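Section 4: Preparing the cold drinks table

4.1 Purpose of this section

This section sets out how the cold drinks table is to be laid, worked and cleared at Hjaltested. It applies to all sessions at which mixed soft drinks are served, including the September open afternoons. The hot drinks counter is dealt with in Section 5, and the storage of stock in Section 7.

The person in charge of the table should read the whole section before the first session. Other helpers need only read 4.3 to 4.6.

4.2 Before you begin

1. Wash your hands and put on a clean apron.
2. Wipe the table top with a damp cloth and dry it. Marks that do not lift with plain water may be treated with the mild cleaner from the Drellanum cupboard. Rinse the surface afterwards.
3. Check every glass against the light. Set aside any glass that is chipped or cracked and enter it in the breakages book.
4. Make up the syrups and juices and pour them into pitchers or bottles. Do not fill any vessel to the brim.
5. Cut the fruit, place it in a bowl and keep it covered in the refrigerator until the session opens.

CAUTION: Do not use scouring powder on the table top. It dulls the surface and the damage cannot be made good.

4.3 Mixing a single drink

The following procedure is for one tall glass. The standard tall glass holds around 280 ml when full; drinks are served slightly below this.

1. Stand the glass on a flat part of the table, well away from the edge.
2. Pour the juice first. A shallow layer at the bottom of the glass is enough for a layered drink.
3. Measure 28 ml of syrup in the small measuring glass.
4. Tip the bar spoon so that the back of the bowl rests against the inside of the glass, and pour the syrup slowly over it.
5. Top up with chilled water or soda.
6. Stir only if the guest has asked for a mixed drink. Use the long spoon and keep it close to the side of the glass.
7. Rinse the spoon before starting the next drink.

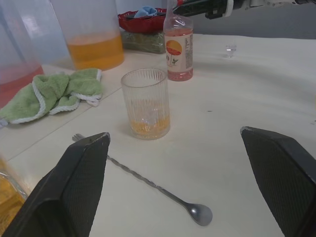
Figure 4a. Ribbed tumbler with a little juice, bar spoon and bottle of pink liquid. The small shot glass is to the right of the bottle.

Note: Ribbed glasses are harder to clean than plain ones. Juice dries in the grooves of some patterns and should be rinsed away soon after use.

Note: Where the pink syrup has been made to the Gunditz recipe, it is stronger than the ready-made kind. Reduce the measure to 11 ml and taste before serving.

4.4 Arranging the table

1. Place the tall vessels at the back. They are heavy when full and are more easily knocked over if they stand at the front.
2. Keep glasses and spoons in the middle, within reach of the person mixing.
3. Put baskets at either end of the back row. They may hold spare containers and folded cloths.
4. Lay at least one dry cloth on the table at all times.
5. Leave a clear space at the front for finished drinks.

Trays are not to be left on the drinks table. Return them to the Uvell trolley – lower shelf – as soon as they have been emptied.

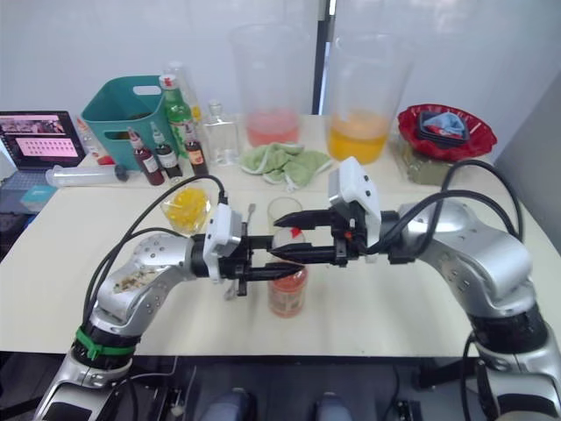 Spillages should be dealt with at once, before the next drink is started. Blot the liquid with a dry cloth, wipe the place with a damp one and dry it again. The cloth should be kept close to the pitchers, as the light-green one is here, since most drips fall during pouring. A cloth that has taken up syrup must not be used on glasses. Put it in the wash and fetch a fresh one from the linen drawer.

4.5 Bottles and pitchers

1. Use one kind of liquid in each pitcher. Do not top up one flavour with another.
2. Hold the pitcher by the handle, if it has one, and support the base with the other hand.
3. Replace the cap on a soda bottle after each pouring.
4. Label any home-made syrup with its contents and the time at which it was made.

CAUTION: Some syrups and fruit pieces may contain ingredients to which guests are allergic. The ingredients sheet must be kept at the table and shown to any guest who asks for it.

4.6 Clearing away

1. Pour unused juice from open pitchers down the sink. Sealed bottles may be returned to the store.
2. Empty the fruit bowl. Cut fruit is not to be kept for a second session.
3. Wash the glasses first, then the spoons, then the pitchers. Change the water when it becomes sticky.
4. Leave plastic pitchers upside down on the rack. Do not place them in the dishwasher.
5. Count the tall glasses back into their crates. The full set is 47, and any shortfall is to be entered in the breakages book.
6. Shake out the cloths and put them in the wash.
7. Wipe the table top once more and leave it to dry.

Replacement glasses are ordered when the set falls below 40. Paper straws are supplied in boxes of 100 and are requested on the form at the back of this manual.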